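The grip pad came off at ten past four, with the jaws shut on a bottle.

Abenezer Tekleab heard it before he saw it, a small tick like a fingernail on a table. He was on the ground floor at Bikholm, in the corridor by the stairs, and he had been squeezing and releasing the same bottle since lunch. The left pad had slid down its finger and folded over. The bottle tipped against his wrist and stayed there.

He put it down and wrote the time in the log. Then he wrote "pad, left, unit 13" and looked at the words for a while.

Unit 13 had been to Brarken and back in July for the same thing. The note that came home with it said the pad had been rebonded and tested to 400 cycles. He turned back through the log to see how many it had done since. He had made it do 19 that afternoon. Before that the pages were in Karimi's writing, and Karimi did not write down cycles. Karimi wrote "fine" and "fine" and once "bit sticky, fine".

He rang upstairs.

"Is it the glue?" Karimi said.

"I don't know. It's come away clean. There's nothing left on the metal."

"Then it's the glue."

"Or it's the metal. Or somebody wiped it with something."

There was a pause on the line. He could hear a kettle.

"I wiped it," Karimi said. "On Monday. It had jam on it."

"What with?"

"The stuff in the blue spray."

Abenezer wrote down "blue spray" and underlined it. The blue spray was for the floor. It lived in the cupboard under the stairs with the mop, and the label said not to use it on rubber. He had read that label himself in his first week, waiting for a lift home.

"How many did you do?" he said.

"All of them, I think. I did all of them."

He pressed a new pad on to the left finger, held it with his thumb for two minutes by the clock, and strapped the camera back on his head. He did not want to close the jaws on anything yet. He only wanted to look down into the gap and see whether the faces met square.
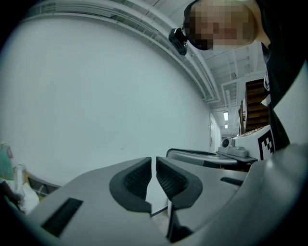 They did, as far as he could tell. He opened them and closed them again, slowly, and felt for any give. Then he tried the right pad, the old one, and pushed at its edge with his thumbnail. It lifted. It came up as easily as the corner of a stamp.

He sat down on the bottom stair.

The trouble was Firel. Two units had gone to Firel the day before, packed by Karimi and signed for by Abenezer, and at Firel they did not pick up bottles. They had a line there that lifted glass trays over a walkway at head height, and people went underneath with trolleys. The fingers were the same, and the pads were the same. He had written "checked" on the form. He had checked the batteries and the screws.

He thought about ringing in the morning. It was nearly half past four, and the line would be stopping at five anyway. There would be a form to fill in, and a call with the manager there, who had waited six weeks for those units and had been short with him about it twice.

He rang. It went to a recorded voice, and then to a man in the gatehouse, who said he would have to walk over.

"Could you run?" Abenezer said.

The man said he had a knee, but he would see.

Abenezer held on. Karimi came down the stairs with two mugs, saw his face, and stood there holding both of them. Neither of them said anything. On the phone he could hear the man breathing, and gravel, and then a door, and after the door the line itself, a steady clank with a hiss between. He had tested those fingers for a year and had never once heard them working.

Someone shouted. The hiss went on for a bit, and then the clank stopped.

"That's it off," said the man from the gatehouse. "They want to know what for."

"Tell them to keep out from underneath," Abenezer said. "Then put me on to whoever's in charge."

While he waited he pulled the form towards him. It already had the date at the top, Thursday, October 21, 2021, in Karimi's writing. Under "cause" he wrote "cleaning fluid". Under "checked by" he wrote his own name, and he was still looking at it when the manager came on.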